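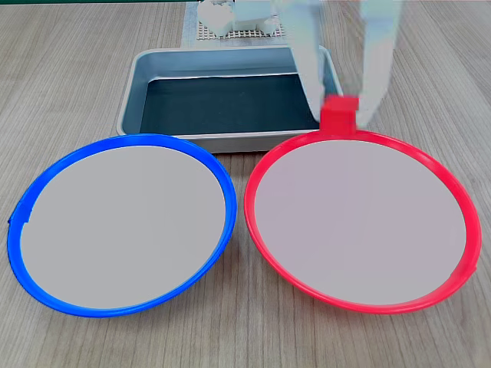 The Morberg District Court is a trial court of first instance that hears criminal and minor civil cases for the town of Morberg and the surrounding rural district. It sits in a two-story building on Fevska Street, next to the land registry.

Jurisdiction

The court handles offenses that carry a maximum sentence of six years. More serious charges, including homicide and armed robbery, are sent to the regional court after a first hearing in Morberg. Civil claims are limited to small debts, rent disputes and boundary matters.

Procedure

A person arrested in the district must be brought before a judge within 48 hours. At the first hearing the charges are read, a plea is entered and the judge rules on bail. Defendants who plead guilty to a minor offense may be sentenced the same day. Contested cases are heard by one judge and two lay assessors, who serve four-year terms.

Hearings are held Monday through Friday. During Ramadan, afternoon sessions end an hour early, and parties may ask for a morning slot.

Notable cases

The longest trial held at the court was the Werkex fraud case, in which former managers of the building supply firm Werkex were accused of billing for goods that were never delivered. The file listed 113 invoices, and 78 witnesses gave statements. Two defendants were convicted in February and received suspended sentences. A third was acquitted. The prosecution appealed the acquittal, and the regional court upheld it.

Caseload

The court registered 694 criminal cases in its most recent reporting year. Theft and traffic offenses made up the largest share.

See also

Fevska Regional Court
Lay assessor
Bail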